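6월, 오후 늦게 씀

Grusgate에서 보내 준 Drekex 핸드헬드 그리퍼 키트 평가 메모. 정식 검토서는 Hongmei Dai 님이 따로 정리하시니까, 나는 써 보면서 느낀 것들을 잊어버리기 전에 편하게 적어 둔다. 읽는 분들은 좀 길어도 너그럽게 봐 주시길!

우선 상자를 받고 첫 시연 기록을 얻기까지 43분 걸렸다. Boonmee Thaweesak 님이 옆에서 설명서를 소리 내어 읽어 주셔서 그나마 이 정도였고, 혼자였으면 한참 헤맸을 것 같다. 조립은 생각보다 순했는데 캘리브레이션 안내가 영 불친절하다. 턱을 완전히 벌린 상태에서 시작하라는 말이 뒤쪽 부록에 가서야 나온다. 그걸 모르고 처음부터 다시 한 게 두 번. 업체에 보낼 의견 목록 맨 위에 올려 두었다.

손에 쥐었을 때 무게는 445g. 숫자만 보면 가볍지만 무게중심이 앞으로 쏠려 있어서 오래 들고 있으면 손목이 먼저 안다. Rungnapa Wannasri 님은 손이 작은 편이라 방아쇠까지 검지가 겨우 닿는다고 하셨다. 손잡이 뒤쪽에 얇은 패드를 하나 덧대면 반대로 더 멀어질 테니, 방아쇠 자체를 조절할 수 있는지 물어봐야겠다. (Jana 쪽에서 예전에 빌려 썼던 키트는 나사 하나로 조절이 됐다. 그건 참 좋았는데, 소프트웨어가 워낙 답답했지...)

핑거 패드는 솔직히 마음에 든다. 표면에 잔 골이 촘촘하게 나 있고, 물체에 닿을 때 느낌이 부드럽다. 종이컵이나 포장 상자처럼 힘 조절이 까다로운 것들도 며칠 잡아 봤는데 찌그러뜨린 적은 별로 없다. 다만 마커처럼 가는 물건을 책상에서 집어 올릴 때는 패드 끝이 상판에 먼저 닿아서, 손목을 꽤 눕혀야 한다. 이 동작이 기록에 그대로 들어가면 나중에 로봇 팔이 따라 하기 어려운 자세가 될 수 있다고 Wilson Salazar 님이 걱정하셨다. 나도 같은 생각이다. 눕히는 각도를 어디까지 허용할지 우리끼리 먼저 정해 두는 게 좋겠다.

소프트웨어는 무난하다. 녹화 시작음과 종료음이 거의 똑같이 들리는 것만 빼면! 지금 녹화 중인지 아닌지 자꾸 노트북을 돌아보게 된다. 파일 이름을 자동으로 붙여 주는 건 고맙지만 작업 이름이 안 들어가서, 당분간은 내가 손으로 표를 만들어 맞추고 있다. Thitima Rattanakul 님이 간단한 스크립트를 짜 주겠다고 하셨으니 기대 중.

작업 목록에서는 병 종류가 제일 공부가 된다. 투명한 플라스틱 병은 라벨이 있는 부분과 없는 부분의 촉감이 다르고, 뚜껑 가까이 잡느냐 몸통을 잡느냐에 따라 옮길 때의 느낌도 꽤 달라진다. 똑바로 세워서 들고, 책상 위로 조금만 띄운 채 움직이는 연습을 여럿이 번갈아 해 보면 좋겠다. 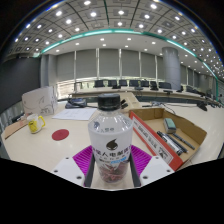

그리고 장소 얘기도 적어 둬야지. 기록을 한 방에서만 모으면 배경이 늘 비슷해지니까, Pongsiri 쪽 작업실도 쓸 수 있는지 물어볼 참이다. 거기는 작업대 높이도 우리와 달라서 비교하기에 좋을 것이다. 키트를 들고 다닐 가방은 기본 구성에 없으니 견적을 받을 때 같이 문의할 것.

가격은 아직 정식 견적이 안 왔다. 지금 내 마음은 '두 대 구매, 단 방아쇠 문제 답변을 받은 뒤' 쪽으로 기울어 있다. 유지보수 계약은 Hongmei 님이 조건을 보고 판단하시기로 했고, 예비 패드가 몇 벌 포함되는지는 내가 확인한다. 패드는 결국 닳는 부품이라 이게 은근히 중요하다.

다음에 할 일
- 방아쇠 위치 조절 가능 여부, Grusgate에 메일
- 시작음과 종료음 변경 방법 문의
- 가는 물체 집을 때 손목 각도 기준, Wilson 님과 상의
- 캘리브레이션 순서를 한 장으로 요약해서 키트 상자 안에 넣어 두기

충전기는 선반 둘째 칸에 꽂아 두었다.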